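Chapter 3
What the Price Tag Leaves Out

Most people believe they know what a fair price is. Ask them how they know and the answer gets thin fast. They paid less last year, or a neighbor did, or a sign in the window said the old price was higher.

In January, the economist Seema Thakur priced one basket of groceries in two towns, Bondon and Skustville. The Bondon basket cost more, and local papers called it proof of greed. Perhaps it was. But the papers never asked what rent, wages or freight cost in either place, and a gap between two prices can't tell you that by itself.
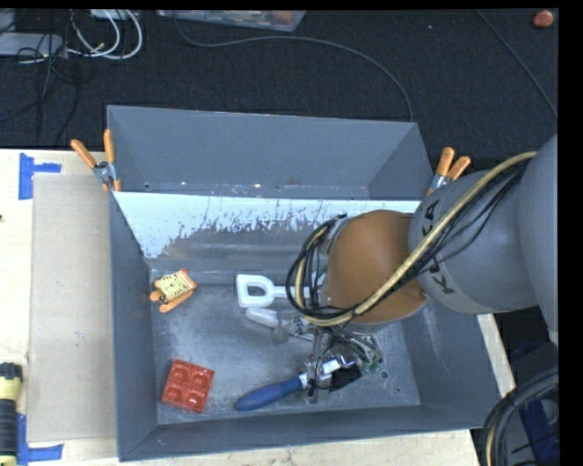
Be just as careful with the opposite claim, that a price is fair whenever somebody pays it. A family with one store in walking distance pays what that store asks – so would you. Calling this a free choice stretches the word.

This chapter looks at how sellers set prices and how buyers judge them. We start with costs, the part sellers like to talk about most.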